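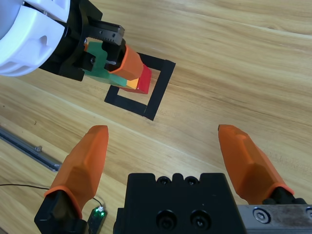

Kusari: secondhand table listings, wording and coding

Last touched 4/5/21. Read the Known problems bit before you use the price column.

What it is

2392 short listings for used tables. Kitchen, dining, desks, workbenches, a few coffee tables. Collected from the Adano noticeboard and the Rukeo classifieds pages, with permission from both. Text only. Each listing has the seller's words as typed plus our codes for wood tone, grain, wear and so on.

Point of the thing: how do ordinary people describe a tabletop when they want to sell it. Honey, blond, "kind of orange", "nice old wood". What do they admit to, what do they skip. Not a price guide, please don't use it as one.

What's in the folder

listings.csv - one row per listing
codes.txt - the code list, with the wording rules
tone_words.txt - every color word found, with spelling variants
dropped.txt - ids we threw out and why
old/ - ignore, will be deleted in July

Columns (11)

id - number, not in order, gaps are fine
source - adano or rukeo
kind - kitchen, dining, desk, bench, coffee, other
text - the listing, untouched apart from names and phone numbers
tone - light, mid, dark, mixed, unclear
tone_word - the seller's own word
grain - yes if grain is mentioned at all
wear - see below
repair - yes, no, unclear
price - as written, so expect "make offer"
coder - AV or RM

Tone

Three plain levels, then mixed and unclear. Tried seven levels first, couldn't agree on anything, gave up. If the seller says pine and nothing else, tone is unclear. Do not guess from the species!! Half the pine tables in the world are stained dark.

Mixed is for boards that clearly differ from each other, and only if the seller says so. "Stripy" counts. "Varied" counts. "Characterful" does not count, that's wear or it's nothing.
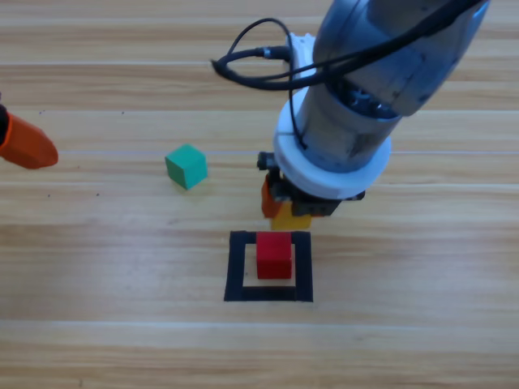

Bands of beige, honey and light tan. Mixed, if the seller says so.

Order of work

Régis Marty did the Adano half, Armindo Veloso did Rukeo, then we swapped 90 listings each and compared. Tone matched well. Wear did not, first time. Rewrote the wear rules, went back over everything with the new ones. Coder column says who did the final pass, not who did the first.

Listings under 30 characters were dropped. "Table, good" tells you nothing. Duplicates dropped too when the text was identical; reposts with a changed word are kept, because the changed word is often the interesting part (scratched becomes "light marks", that sort of thing).

Wear 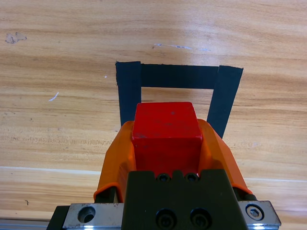

Wear is the column that caused the most arguing and the codes are: none, scratch, stain, ring, line, residue, other. One code per listing, whichever the seller mentions first. Line means a straight mark or a seam the seller can't or won't explain, like the thin pale one running across the wood here. Black tape still stuck down, as in that open U shape, goes under residue even if the seller calls it "marks", and raggedy cut ends on the strips make no difference. Knots and dark streaks are grain, never wear. Somebody wrote "dark lines all over but I think its the tree". Grain.

Repair

Yes if sanding, oiling, filling or regluing is mentioned as already done. "Would sand up nice" is no. "Partly sanded" is yes. Unclear is for "restored" on its own, which can mean almost anything incl. wiped with a cloth.

Known problems

Price is a mess. Some sellers give one price for table and chairs, some per item, and we did not split these.

Juntunen is a maker's name in some listings and a street in others. Not tagged, check by hand.

A handful of rows have tone_word filled and tone blank. Should be unclear. Will fix.

Rukeo cuts long listings off without warning so the last sentence is sometimes missing. Left as is.

Apostrophes came through wrong in the first export. Fixed mostly, if you see a questionmark in the middle of a word that's why.

Using it

Fine for teaching, research, word lists, whatever. Say where it came from. Don't try to work out who the sellers were. If you find a phone number we missed, send the id and nothing else, and the row gets pulled teh same day.

Corrections to Armindo, questions on the wear codes to Régis.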